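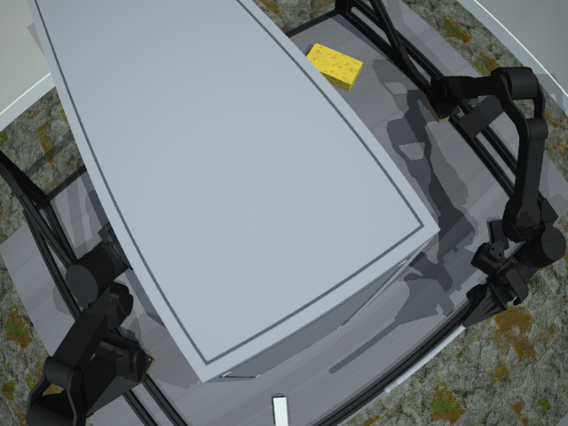
Student Projects > Simulation

skullitz_fan
Our club is doing the two-arm tidy-up task in sim this semester and I'm stuck on the scene setup, so I'm throwing it at you all! The big pale box is the one we load from our own file (the sponge came with the starter scene and looks fine to me). My gut says the box is way too big. It covers so much of the table that I can't see where the arms are supposed to do anything. Did I mess up the units?

Bollesard
Too big, yeah. Compare it with the sponge next to it. I'd bet your scale factor is off. What does the file say for the long side?

skullitz_fan
546, and I had it at 700 before that. I figured millimeters?

Bollesard
Then check if the importer scales it again on top of that. Ours did that to us in August and we lost four evenings to it.

Paul
I'm gonna disagree a little. Look at where the camera sits before you touch the scale. If it's up high and the box is floating close to it, a normal box will look gigantic. Print the z position first, takes ten seconds.

Bollesard
Fair, but I still say scale. The sponge looks like it's right beside it.

Paul
"Looks like" is my whole point lol. One view won't settle it. Add a side camera.

Ketsara Pongsiri
I help out with the Stastomier team and we keep a side view on all the time for this kind of thing. Also, unrelated, but I love the mossy stone floor. Ours is plain gray and so boring!

skullitz_fan
Ha, thanks, the floor was the fun part. OK, I'll print the z and add the side view tonight. We've got roughly 5 weeks till demo day so I'd like the arms doing something by then.

Paul
Post the numbers when you have them. And save a copy of the scene file before you start changing stuff, please.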